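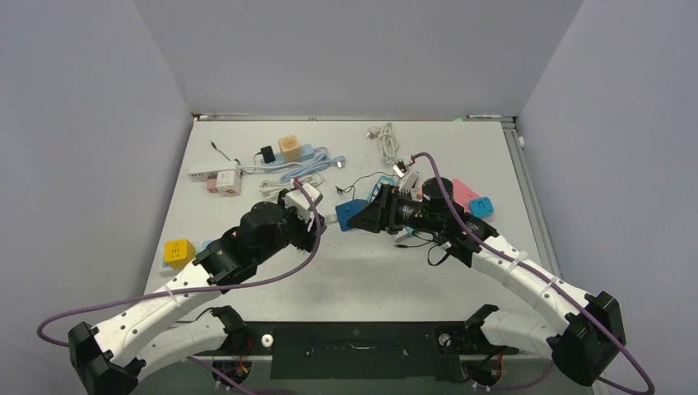 December
By the Trurkar Kids' Page, Plodesby

Where Does the Plug End and the Charger Start?

Go look in the drawer. You know the one. Cords, white blocks, a thing that fits nothing, a thing that belonged to a phone three phones ago. All of it gets called "the charger" and most of it isn't one. So, quick tour. Grab a grown-up if you want to pull stuff out and sort it while you read.

First, the wall

Electricity comes into your house on thick wires, then runs inside the walls on thinner ones, and ends up at the outlets. Those are the little faces with slots. Two slots, often a round hole underneath that looks like a mouth. Not every country has the same face. Some have round holes, some have slanted slots, some have three fat rectangles. That's why people who travel carry a travel adapter, a lump that has one shape on the front and another on the back. Most of them don't change the electricity at all. Just the shape.

Electricity needs a loop. Out on one side, through the lamp or the fan or whatever, back on the other side. Break the loop anywhere and it stops. A switch is a break you can open and close. Flip it, loop broken, lamp off. Flip it back, loop whole again.

The third hole is the ground. It's there for safety. If something goes wrong inside a metal toaster, the ground wire gives the electricity a better path than you. Lots of small things have no third prong and don't need one. Never, ever snap a third prong off to make a plug fit.

Power strips

One outlet, lots of stuff. So people buy a power strip – a long bar with a row of outlets on it and one plug at the end of its cord. Some are white, some are blue, some are shaped like a cube with faces on several sides. Same job.

What a strip does not do is make more electricity. Think of a garden hose with a splitter on the end. Four sprinklers now, same one hose feeding them. The strip is a splitter.

Everything plugged into it adds up. The number to look at is watts. Watts tell you how fast a thing uses energy. A good phone charger might say 20. A small microwave, 700. A hair dryer can go up to 1,690 and some go past that. You see the problem. Five phone chargers on a strip, no big deal. Microwave and hair dryer on the same strip, very big deal, the wires inside get hot. A lot of strips have a breaker inside that clicks off when too much is asked of it. Good. Means it did its job. Tell a grown-up and don't just push it back on.

Strip rules, fast:

Don't plug a strip into another strip.
Don't cover it with a rug or a blanket or the laundry.
Heaters go right in the wall, never in a strip.
Keep drinks away from it. Fish tanks too, unless a grown-up has set it up.
If a strip feels hot, smells funny or has a brown mark on it, leave it alone and get somebody.

The block

OK, the white block. The one on the end of the phone cord with two prongs sticking out. This is the power adapter and it's the part that does the hard work. More than just a plug!

Wall electricity is strong and it wiggles. It goes one way then the other way, back and forth, 60 times every second. That's called AC, for alternating current. Your phone can't use that. A phone wants a gentle push in one direction, which is DC, direct current. Batteries are DC too.

So the block takes the strong wiggly stuff, brings it way down, and smooths it out. Inside there are tiny coils and parts on a little board. It gets warm doing this. Warm is normal. Too hot to hold isn't.

Don't open one, even if its old and broken and you're really curious. Some parts inside can hold a charge after it's unplugged. Ask to watch a video of somebody taking one apart instead.

The cable

The cord between the block and the phone. Bend it gently and it's happy for years. Yank it, fold it sharp, slam it in a drawer and the tiny copper strands inside start to snap, mostly right by the ends. That's why an old cord only works if you hold it just so. If you can see metal through the outside, it's done. Out it goes.

Coiling tip: make loose loops, about as big as your hand. Don't wind it tight around the block. And cords dumped together in a box will tangle all by themselves, scientists have really studied this. More cord, more knots. A twist tie fixes most of it.

Power banks

A power bank is a battery you carry. No wall needed. You fill it up at home, take it on the bus, and it fills your phone. It comes in every color, pink ones, black ones, ones with cartoon frogs.

Inside is a battery made with lithium, a very light metal. Lithium batteries pack a lot of energy in a small space. That's great, and it's also why they need some respect. No sitting on them. No hot cars. No poking. If one looks puffy, like a tiny pillow, stop using it, don't squeeze it, tell a grown-up right away.

And does a power bank make electricity? Nope. It stores what came out of the wall. A bit gets lost as heat on the way in and a bit more on the way out, so you never get back quite everything you put in.

Sorting the drawer

We did this at the Carum library in Plodesby. Everybody brought their junk drawer. When it was all out on the tables we had 262 cords and blocks and strips, and a whole lot of them were fine, just lost. People went home with the cord they'd been missing.

Try it. Clear a big table. Nothing plugged in while you sort, that's the only strict rule. Then make piles.

Blocks in one spot. Read the tiny print on each one, you may need a magnifying glass. Look for the word OUTPUT. After it there's a number with a V, that's volts, how hard it pushes. And a number with an A, that's amps, how much flows. Multiply the two and you get watts. 5V times 2A, that's 10 watts. Some blocks list a whole bunch of choices.

Cables in another spot, matched by their ends. The oval end that goes in either way up is USB-C. The flat rectangle that never goes in the first time is USB-A.

Strips and cubes by themselves. Power banks by themselves, away from the heater and teh sunny window.

Last pile is mystery stuff. Everyone has one. Put a sticky note on each thing with a guess, then ask around the house for a week.

Broken things don't go in the kitchen trash, batteries most of all. The metal inside can be used again, and a squashed battery can start a fire in a garbage truck. Our town has a drop box at the hardware store on Echevarría Street, by the paint. Yours probably has one somewhere – stores that sell batteries often take them back.

Words to know

Outlet: the slots in the wall.
Plug: the part with prongs.
Adapter: the block that changes wall power into phone power. Also the travel lump. Same word, two things, sorry.
Volts: how hard it pushes.
Amps: how much flows.
Watts: volts times amps.
Breaker: a switch that turns itself off when there's too much.

Next month, light bulbs. Bring an empty box from one if you have it, the print on the side is what we'll be reading.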